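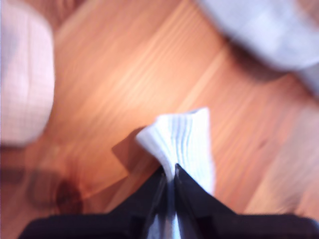 What does a mastering engineer do all day? Mostly listens to other people's finished records and makes them slightly less finished, then finished again, at a fee.

That is how Thierry Bouvier puts it, anyway, and he has been at it long enough to have a bad back and a good chair. He works in a room behind his house, and has done since he left Lastbridge, the studio where he started out making tea for bass players.

"I wasn't even good at the tea," he says. "Teresa Walczak ran the place, and she moved me on to tape copying because the drummer from one session had complained. So my career is owed to a bad cup of Earl Grey."

Copying tapes turned out to suit him. He sat alone in a cupboard with two machines and learned what every band in the county sounded like on a good day and on a poor one. When Walczak bought a cutting lathe from a firm that was closing down, he was the only person in the building who had read the manual.

"I say read. It was in German. I looked at the drawings."

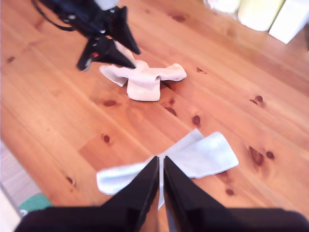 The first record he cut by himself was an EP by Delo, a four-piece who wanted it loud and said so in capital letters on the box. He made it loud. The needle jumped out of the groove on the second track of every copy, and there were 185 copies.

"They were very decent about it. They said it was the most exciting thing on the record. I redid it for nothing and turned the bass down, and they never spotted the difference, or they were too polite to say. I've wondered about that for years."

Has the loudness argument gone away, now that the streaming services turn everything down again? He makes a face.

"It has and it hasn't. People still send me a mix with no air left in it and ask for more punch. You can't punch anything if your arm's already straight. I send it back and ask for the version before the version they were pleased with -- there's always one -- and that's usually the record."

He is just as dry about equipment. The compressor he uses most is an old Brornberg with one channel that needs a thump in the mornings. He once sold it to Eino Aaltonen, a producer he has worked with on and off, and bought it back inside a year for more than he had been paid.

"Eino calls that interest. I call it theft. We're still friends, I just don't let him in the room on his own."

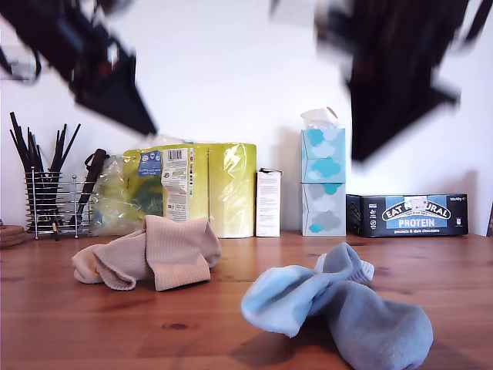 His latest job is the new album by Zoi Politis, Kaczorowski, which is named after a piano teacher and has no piano on it. The mixes arrived in May, eleven songs, several of them under two minutes. Politis wanted the gaps between songs left long enough to be uncomfortable.

"She rang me up about the gaps more than she rang about the songs. We had one at six seconds and she felt six was smug. It's five and a half now. I've come round to it, though I'd never tell her."

The vinyl run is 1000, which he thinks is brave. He has kept a test pressing and plays it on a cheap turntable in the kitchen, on the grounds that most people own a cheap turntable and a kitchen.

As for advice to anyone starting out, he would sooner not. Pressed, he suggests learning to solder, and going home at six.

"And answer the phone. Half my work came from somebody better being out at lunch."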